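5.6 Tuning the grasp planner for nested objects

Cups that sit inside one another are difficult for the Lorkano planner, as the rims merge in the depth data. Complete section 5.5 (hand-eye calibration) before you start.

1. Open Hidside and load the workcell profile.
2. Under Perception, set Segmentation to Rim. The default, Volume, treats a nested stack as one object.
3. Select Capture. Each visible rim should be outlined in its own colour. If two rims share a colour, lower Merge Distance to 6 mm and capture again.
4. Under Planning, set Approach to Vertical and Grasp to Wall Pinch.

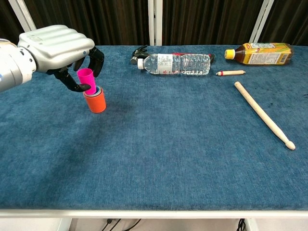 5. Set Release Tilt to 11 degrees. Larger values can catch the cup on the rim below it.
6. Select Preview and check the finger paths for every cup in the list.
7. Run the sequence at 5 per cent speed. Keep one hand on the emergency stop.

Note: Objects lying elsewhere on the table are added to the collision map automatically. Clear bottles may return incomplete depth. Draw a keep-out box for them in the Bettencourt scene editor.

Caution: Do not change Grip Force while the hand is closed. The new value applies immediately.

If the planner stops with error 51 (no valid grasp), export the log from the Sukis panel and see section 9.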